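Robot Learning Workshop – Week 2 Notes: Gathering Your Examples

Welcome back, everyone! Last time we talked about what a policy is; now comes the slow part, which I happen to love. Your team will record 50 examples of the sorting task on the Nodora bench before anyone is allowed to train anything. The cube starts in the metal tray and goes to the plate whose rim has the same color. Put the cube somewhere new each time (corners too, please, everyone forgets the corners) and write down where it began.

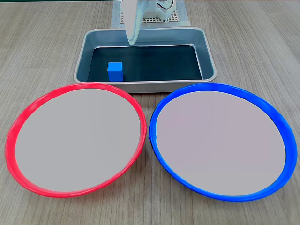
One student from last year's group wrote back to say that 50 sounded far too few, and that her team had wanted 2000 before they trusted anything. Fair enough! The Thambiah set we borrow in October has 1000, and it still struggles when the cube sits close to a wall of the tray – so do go for variety first and let the pile grow later.

Keep your fumbled grasps as well, in a folder of their own, marked "missed." We'll want them when we get to recovery. Bring your log sheets to the next session, even the messy ones.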